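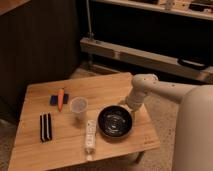 Arm at the table, wrist by the rim of the black bowl.

Ticket: Hirness equipment desk
Subject: Second arm for the table cell — what to put in the budget request
Opened by: Finn Kröger
Opened: 2024-07-06
Status: Closed, quote requested

Finn Kröger:
I need to get a purchase request in for a second arm and I'm stuck on the parts list. The Skavel quote we got in June covers the arm and the base column. It says nothing about spare fingers, a stand for the camera or a table. I don't want to go back for more money two months in, so please tell me what is missing.

The work is small tabletop items: a toy carrot, a clear plastic cup, a black bowl, a striped block and a flat pad. Nothing heavy. Arm comes in from the right, items are spread over the whole top.

Roman Bielecka:
Before we look at the quote, can you confirm the new arm would do the same job on the same kind of table? If yes, the payload option on line 6 can come out. You don't need it for cups and carrots.

Also send a view with the wrist down over the table. I want to see how much room there is on the base side.

Finn Kröger:
Same job, same kind of table. View attached.
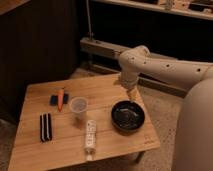 Gripper down by the bowl, cup and carrot further left. Base on the right.

Roman Bielecka:
Thanks. Notes on the request:

Payload option: remove.

Base column: keep. It stands beside the table at the right, so allow floor space for it as well as for the table. Your sketch for Plarham only shows the tabletop. Measure the room again before you sign off the layout.

Floor: carpet where you are now. Ask Skavel if they want a hard plate under the column. If they do, it goes on the same order. I would not leave it for facilities to pay for.

Fingers: add 10 spare sets. Wongsuwan sells them separately and shipping costs the same for one set or a full box.

Table and camera stand: neither is on the quote. Put both under furniture, not under the robot line, or the request goes to a different approver and sits there.

Finn Kröger:
Payload line is out, fingers added. Skavel replied on the plate — they recommend one on carpet, price to follow. Do I wait for that or send the request now?

Roman Bielecka:
Wait for the price. One request is easier to get through than two.

Finn Kröger:
OK. Revised quote requested with the plate included. You can close this.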